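Demix Says Its Bins Will Cut Litter. The Numbers Are Thin.

The town of Torvik will spend the rest of the year finding out whether pricier trash bins make for cleaner streets. Demix, the company selling them, is already sure they do.

Under a deal approved Tuesday, 12 bins on the main shopping street will be swapped for a metal model with a wider opening. The company says a trial in nearby Uvis cut litter by half. Its report runs two pages and leaves out how the litter was measured, who measured it and what the weather was like.

It also leaves out that Uvis added a second daily pickup in the same month the bins went in. Any bin looks good if somebody empties it twice as often.

"We are confident in the product," said Helge Lundgren, who handles town sales for Demix. Asked for the raw counts from Uvis, Lundgren said they belonged to the town. The town office said it had passed them to Demix.

The new bins cost around $2000 each, and that does not cover setting them in place. Torvik's own records show 1357 complaints about street trash last year. Most were about missed pickups and bags left out overnight, and a wider opening will do little for either.

The council plans to review the results next April. It has not said what result would count as a failure, or whether the old bins will be kept in case there is one.

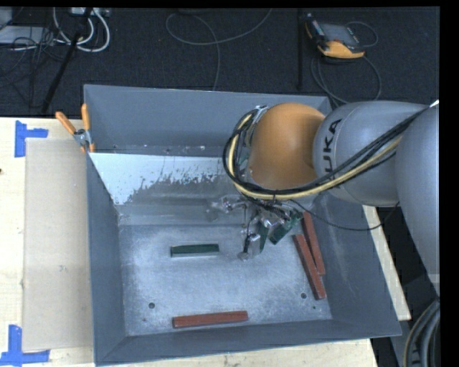
A gray sheet-metal bin with sloping sides, open at the top.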